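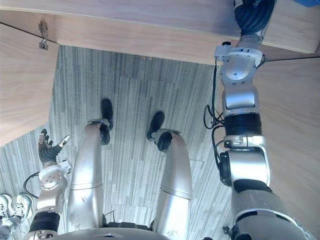 *Two feet on a stripy grey carpet.*

# Why do we get pins and needles?

Have you ever sat on your foot through a whole film, then stood up and gone all wobbly? I do it every time! It fizzes like lemonade and I have to hop to the kitchen.

Your body is full of nerves, a bit like very thin strings, and they carry messages to your brain. "This floor is cold!" is one. "Ouch, a brick!" is another. When you squash a nerve for too long, the messages get muddled or stop, and your foot feels numb. 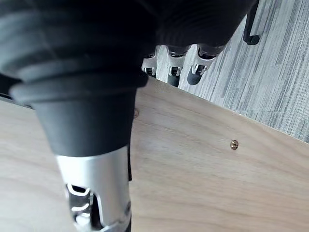
Noemi Pruitt

Then you move, the squashing stops and the nerve wakes up. It sends lots of jumbled messages all at once (tingle, prickle, fizz!) and your brain can't make sense of them.

It happens in arms too. I once woke up and couldn't feel mine at all, and I thought I'd found somebody else's in my bed!
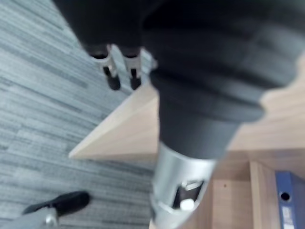
*An arm with plenty of folds in its sleeve.*

Give it a gentle wiggle and wait a few minutes. If it keeps coming back, tell a grown-up.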